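Section 4. Approach and Grip Rules for Simulated and Physical Cells

Applies to: Flurkent two-finger controller, Urneck simulation package

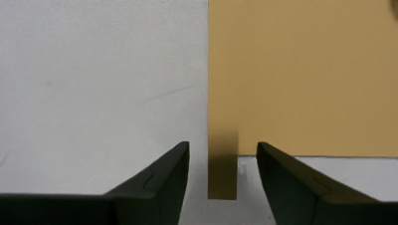 Who may change the approach settings once a cell has been released for use?
Only the person named as cell supervisor on the release sheet may change them. Operators may read the settings and may stop a run at any time.

4.1 Purpose

This section sets out the order of work for bringing a two-finger gripper to a narrow part. The same rules apply in simulation and on the physical cell. A program that has not passed in simulation shall not be loaded to a physical cell.

4.2 Before the approach

1. Open the job file and confirm that the gripper model in the file matches the gripper fitted to the cell.
2. Set the approach speed limit to 90 mm per second. Do not use the transfer speed limit for this step.
3. Command the fingers fully open. Wait for the open signal before any further motion.
4. Switch to the wrist view and check that the part lies between the two fingertips, with clear space on each side.

Note: In rendered views, shadow from the fingers can darken the part near the tips. Judge clearance by the outline of the part. Do not judge it by color.

Caution: If either fingertip appears to touch the part before the close command is given, stop the run and return to step 1. Do not correct the position by closing the fingers.

4.3 Closing and holding

5. Advance to the grip position recorded in the job file.
6. Give the close command at the lowest force setting listed for the part.
7. Hold for 900 milliseconds before lifting – a shorter hold may be used only where the release sheet allows it.
8. Lift along the line of approach. Sideways motion is not permitted until the part is clear of any surface next to it.

Warning: On a physical cell, all persons shall be outside the marked area before step 5. The guard door shall be closed and its indicator lit. Simulation results do not replace this check.

4.4 Release testing

Each new job file shall complete 200 simulated runs without a contact fault. Runs stopped by the operator are logged but do not count toward the total. If a contact fault occurs, correct the file and begin the test again from the first run.

4.5 Records

Store the run log under the job number, together with the settings used and the name of the supervisor. Faults on Lougher and Drultby cells are reported on Form 969. Questions on this section should be addressed to Coralie Whitelaw, Cell Standards. Release sheets are renewed each August.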